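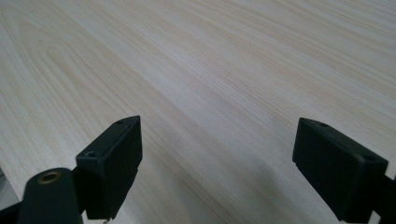

8 min read

2025-09-07

I have been putting off writing about the kitchen table for most of the summer, mainly because every time I sat down to do it I was sitting at the kitchen table, and then I'd start looking at the table and go down another hole about finishes. But a few of you asked after the last post (the one about the curtains, sorry about the curtains) so let's do it.

Quick background if you're new. We moved to Darville two years ago with a round glass table that I'd had since my first apartment. It seated four if two of them were children. It showed every fingerprint, every ring, every crumb, and if you put your elbows on one side it made a little clicking noise that drove my husband up the wall. I defended that table for way too long. I think I was attached to it because it was the first piece of furniture I ever paid for with my own money, and it took me a while to admit I didn't even like eating at it.

So last winter I said okay, new table, and I gave myself until July. I figured that was tons of time. Ha.

What I wanted

Pale wood. That was pretty much the whole list at the start. Our kitchen faces north and it's got those dark green lower cabinets the previous owners put in (which I love, please don't write to me about painting them), and I wanted something light in the middle of the room to bounce a bit of daylight around. I didn't want gray. I didn't want orange. I didn't want that yellow that pine turns into when you're not watching it. I wanted the color of the inside of a loaf of bread, and if you say that to a person in a furniture store they will nod very politely and walk you over to something gray.

I also wanted to see some grain. My grandmother had a big flat table where the pattern came up in these long pointed loops, like arches stacked inside each other, and when I was little I used to trace them with a fork while the grown-ups talked. (I got in trouble for the fork.) I've since learned that's called cathedral grain, and it comes from how the board is sliced off the log. Boards cut the other way give you straight lines all the way down, which a lot of people prefer because it's calmer. I went back and forth on this so many times. Calm sounded nice! But I kept thinking about the fork.

The budget, and what happened to it

I don't love talking numbers on here but I always want them on other people's blogs, so fine. I started out hoping to spend very little, then I looked at solid wood tables in our size and had to go lie down. There's a showroom a short drive from us called Lundgren that does gorgeous solid ash, and I sat at one of theirs for so long that they brought me a coffee. It was perfect and it cost more than my first car. I took home a brochure and it lived on the fridge for a month like a picture of a vacation we weren't going on.

After that I went the other way and looked at used ones. Used is a whole hobby. You need a truck, or a friend with a truck, and you need to answer messages within four seconds or it's gone. I lost three tables this way. One of them I lost while I was backing out of the driveway to go get it, and I still think about that one. It had a drawer.

The samples phase

This is where I got a little strange. I found out that you can order finish samples from a lot of places, and most of them are cheap or free, so I ordered 14. They came in padded envelopes over a couple of weeks and I laid them along the windowsill and moved them around depending on the time of day. Morning, they all looked blue. At lunch they all looked great. By dinner, with the overhead light on, half of them had gone pink, and I mean properly pink, like ham.

If you take one thing from this post, please look at your samples at dinner time. Every photo online is taken in beautiful sunshine by somebody with a white kitchen and we do not eat in beautiful sunshine, we eat at half past six under a bulb I bought in a four-pack. I swapped the bulb for a slightly cooler one, by the way, and that fixed two of the pink ones for the price of a sandwich.

I also did a stain test, which my husband called "the experiment" in a voice. Coffee, beet juice, olive oil, turmeric, and a wet glass left overnight. Turmeric won. Turmeric will always win. The oiled samples took up nearly everything, the lacquered ones mostly wiped clean, and the laminate one didn't care about a thing except the turmeric, where it kept a very faint yellow ghost that went away on its own after a few days on the sill. I know people get snobby about laminate. I was people. But I've got a kid who does papier-mâché at the table and a husband who puts down hot mugs as if coasters were a rumor, and at some point you have to buy furniture for the family that lives in your house.

Size, the boring part that matters

We ended up at 152 centimeters long, which is just under five feet. I'd wanted bigger. I taped it out on the floor with painter's tape, and then I taped out the next size up, and we lived with both for a week. The bigger one meant you had to turn sideways to open the dishwasher. I would've put up with that, but I got outvoted, and now that I've had a real table in there I can admit they were right. Leave the tape down for a week. Ten minutes isn't enough, you need to have carried a laundry basket past it.

Also measure your chairs! I forgot to. Ours have arms, and arms go up higher than you think, and the first table I nearly ordered would have had all of them stuck out in the room forever like they were waiting for a bus.

Who got the job

I narrowed it down to two. One was from Triton, with a chunky pedestal base, really solid, a little bit restaurant. The other was the Zulo, with skinny angled legs set in from the corners so you don't bang your knees. I liked the Triton top and the Zulo legs, and I spent a good 13 days asking both companies questions they clearly thought were odd. Can I buy only the top? No. Can I buy only the legs? Also no. Could I see a picture of the underside? One of them sent it, bless them.

Zulo, in the end. Knees beat pedestals.

It took 8 weeks, so it did not make my July deadline, and we ate on the back step for a stretch because I'd already given away the glass one in a burst of confidence. The neighbors' cat got very used to this and still turns up at dinner looking let down.

Living with it

I like it so much more than I expected to like a table. I've been trying to leave it bare between meals, which lasts until the mail comes. I stopped using a tablecloth completely. I wipe it down with a damp cloth and a drop of dish soap and then a dry cloth, and that's the entire routine. I bought a fancy spray too, and all it did was leave smears I had to wipe off with the damp cloth.

Things I'd grumble about: pale tops show pen. They show pen like you wouldn't believe. We had one incident with a blue ballpoint and a math worksheet, and rubbing alcohol on a cotton ball got most of it (test a corner first, obviously). Crumbs, on the other hand, practically vanish, and depending on your standards that's either a plus or something you find out about with your sleeve.

And the kid has started tracing the lines. With a finger so far. I've moved the forks to the high drawer for now.

Next up is the bench, if I can find one that fits under there without hitting the legs. I've got the painter's tape out again. If you've bought a bench you like, low, no back, please leave me a comment with the height, I need the height, the websites never give you the height.

Filed under: Kitchen, Furniture, Slow projects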